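Print this page
E-mail this page

Monday, December 20, 2021
By the Lunari Cell Documentation Group

Lunari Bench Cell Set-Up Guide
Section 7: Working inside desktop computer cases

This section replaces the March issue. It applies to every Lunari cell used for memory, card and processor handling at the Grube and Tostinia sites. Read Section 4 (guarding and stops) first. The steps below assume the arm has passed its daily check and the speed limit is set for shared benches.

7.1 Placing the case and the parts

1. Disconnect the case from line power. Hold the power button down for ten seconds before you touch anything inside.

2. Take off the side panel and lay the case flat on the slotted table with the open side up.

3. Put loose parts in the parts fixture to the left of the case. Drives and cards stand upright. The processor goes in the front pocket.

4. Keep the arm's own cable clear of the joints. Move the arm by hand through its full reach and watch the cable the whole way.

5. Bring the gripper down over the memory slots in teach mode only. Stop when the fingers are just above the board. 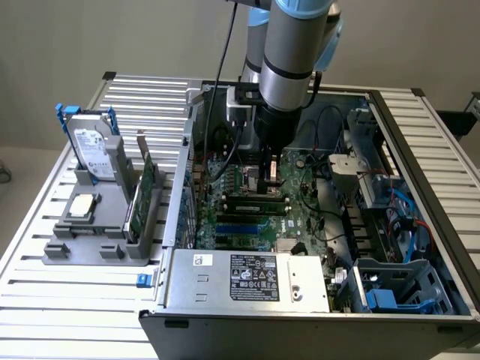 Figure 7-1. Arm over the open case, parts fixture at left.

CAUTION: Do not reach into the case or the fixture while the arm is enabled. The guard light does not cover the area between the fixture and the case rim.

7.2 Checking the wrist view

The wrist camera view must be checked each time a case is placed, even if the model is the same as the last one.

6. Open the wrist view on the pendant. Confirm that the CPU socket and the memory slots can both be seen past the gripper arms.

7. Look for wires that cross the board. A twisted red and black pair near the rear ports is common in these cases. Tuck it back or tape it down if it lies on the approach path.

8. Check the latches on the memory slots you plan to fill. They must be open before an insert program is run.

NOTE: Shadows from the gripper can hide the lower ends of the slots. Raise the arm and look again if you can't see a latch.

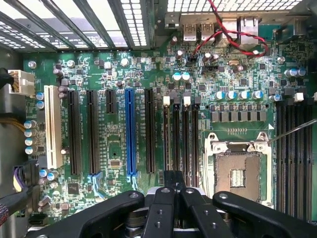
7.3 Rules for an open socket

An empty socket is the easiest part of the board to ruin. Bent contacts can't be repaired at the bench.

9. Set the keep-out zone over the socket before any other motion is taught. Use program 582 for boards with memory on both sides of the socket and program 159 for all others.

10. Keep the fingers outside the socket bracket unless the running job is a processor job. Approach from the front of the board.

11. Never rest the gripper on the load plate or the lever.

12. Write down the program number and the case number in the cell log. Replace the finger pads after 1,000 inserts. 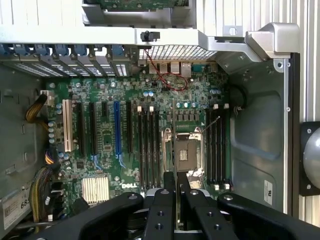
Sirton wrote in after the March issue to say that step 9 should come before the case is even placed, on the grounds that operators who have already started teaching tend to put the zone off until later. The order stays as printed for now, but a site may set the zone earlier if its log sheet shows when it was done.

7.4 Leaving the cell

13. Raise the arm to the park position, disable it, and remove the key.

14. Cover the open case if it will stay on the table overnight.

If fault 137 shows on the pendant at park, see Section 9.

Related items
Section 4: Guarding and stops
Section 9: Fault codes
Parts fixture cleaning sheet
Cell log, blank form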